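Notebook, Trisville shop, January, Friday
Drying of nylon stock and what it does to part size

Continued from the previous page. Present for most of it: Rekha Ramasamy, Ngân Lã. Sơn Khổng ran the printer overnight.

Purpose

Zevum parts in nylon have been coming off the printer inside tolerance and failing inspection a few days later. Hole spacing grows. The drawing allows 0.15 mm over the long dimension and we use most of that before the part leaves the shelf. Two causes are mixed together: wet filament (bad surface, strings, weak layers) and dry parts taking up water after printing (growth). I want them separated. Diệp Khúc thinks the second is nearly all of it. Yến Ninh thinks the printer belt has stretched. The belt was checked before any of the work below and is within its spec, so it is left out from here on.

Stock

One spool, Pleltano natural nylon, opened and left on the rack with no bag. Gross mass on the 2,000 g balance: 437 g, spool core included. Core mass is printed on the label and I do not trust it. An empty core of the same type will be weighed when the next spool runs out. Until then all losses are given in grams and not as a percent of the filament.

Balance was zeroed with the door of the room shut. The vent over the bench moves the reading by 0.2 g when it is running. Turn it off first.

Drying

Halonen cabinet, middle shelf, set to 77 °C. The display reads 77 and a probe taped to the shelf settled three degrees lower. Left the setpoint alone so that this run can be compared with the November sheet. Total time 16 hours.

Mass at start: 437.0 g
After 2 h: 434.1 g
After 4 h: 432.6 g
After 8 h: 431.2 g
After 12 h: 430.8 g
After 16 h: 430.7 g

Loss 6.3 g. More than half of it went in the first 4 hours. The last 4 hours gave 0.1 g, which is the resolution of what I can read with any confidence. Twelve hours would have done the job. The old rule of 6 hours on the door of the cabinet is too short for a spool that has been out of its bag. It may be fine for a freshly opened one. Not tested.

Outer turns felt stiffer after drying than before. No number for that.

Test bars

Plain bar, 120 mm nominal between two reamed holes, 6 mm thick, flat on the bed. Set A from the undried tail of the previous spool, set B from the dried spool. Same file, same nozzle, same bed position, brim removed by hand with the bar still on the bed. Each bar cooled on the granite for one hour before the first reading. Pins in the holes, height gauge across the pins, three readings per bar, middle one kept.

Set A, first reading: 119.94, 119.95, 119.91
Set B, first reading: 119.93, 119.92, 119.93

Set A is more scattered. The third bar in A has a rough patch beside one hole and the pin did not sit square. Its value is kept in the table with a mark against it. Averages are 0.01 apart and I would not argue anything from that.

Second reading, bars left on an open shelf for two days:

Set A: 120.05, 120.07, 120.03
Set B: 120.06, 120.04, 120.05

Both sets grew by the same 0.12 mm within what the gauge can resolve. So drying the filament does nothing for growth. It improves surface and scatter. Diệp was right on the main point.

Other plastic in the shop

Rekha asked whether anything else should go on the gauge while the pins are out. The gray parts on the aluminum side were left out of this round. Their material is not recorded in the print log. If they get measured later, do it in place first and then off the metal, and write down which is which.
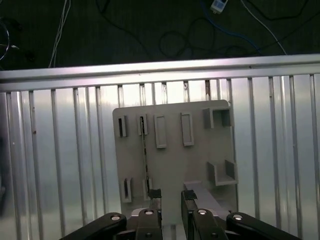
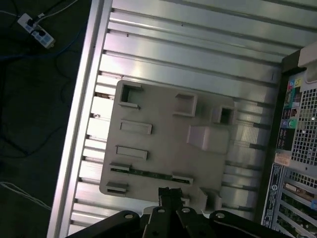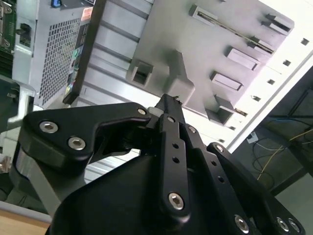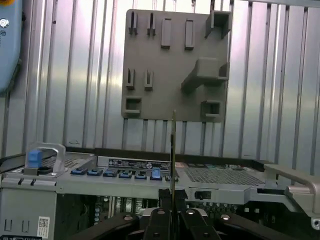 Conditioning trial

If growth cannot be avoided it can be moved ahead of inspection. Three more bars from the dried spool went into a closed tub of tap water at room temperature, weighted down with a steel strip. Mass of each bar taken before, then after 24 h with the surface wiped.

Readings after 24 h in water: 120.21, 120.22, 120.20. Overshoot, as expected. After a day on the shelf they were back to 120.14 and still falling. A full soak takes a 6 mm part well past its resting size and then someone has to wait for it to come back, so this is no faster than leaving it alone.

Ngân's suggestion: seal the part in a bag with a measured amount of water, enough to bring it to shelf condition and no more. Tried with one bar and 0.6 g of water on a folded paper towel, bag kept in the warm cupboard overnight. Result 120.06 the next morning, 120.06 that evening. One bar is one bar. Repeat with three, and with one thick section from the Zevum housing, before anyone changes the traveler.

Thick sections will be slow. The housing has a 14 mm wall at the foot and I expect the skin to reach size well before the core does. Whether that bows the part is the open question. Measure flatness as well as hole spacing.

Errors and loose ends

The granite was at 21 °C for the first reading and 19 °C for the second. Nylon moves enough with temperature for this to count: over 120 mm, two degrees is worth a little under 0.02 mm, and it acts against the growth, so true growth is slightly larger than the 0.12 stated. Not corrected in the tables.

The November sheet gives a loss of 3.8 g with no starting mass and no initials. Cannot be used.

Room humidity was read from the dial on the wall. The dial has stuck before. Yến is getting the logger back from the paint room.

Desiccant in the storage tub is spent (pink all through). Regenerate on a separate run from filament, lower shelf, tray not paper.

To do

1. Change the card on the cabinet: opened spools 12 h, sealed spools to be tested.
2. Weigh an empty Pleltano core.
3. Three bars and one housing foot, bag method, with mass and flatness.
4. Ask Sơn to hold the next Zevum batch back from inspection until item 3 is read.
5. Scale factor in the slicer: leave at the current value. Sơn wants to drop it by 0.1 percent. That hides the growth on the 120 mm bar and puts the small bores out.
6. Height gauge battery.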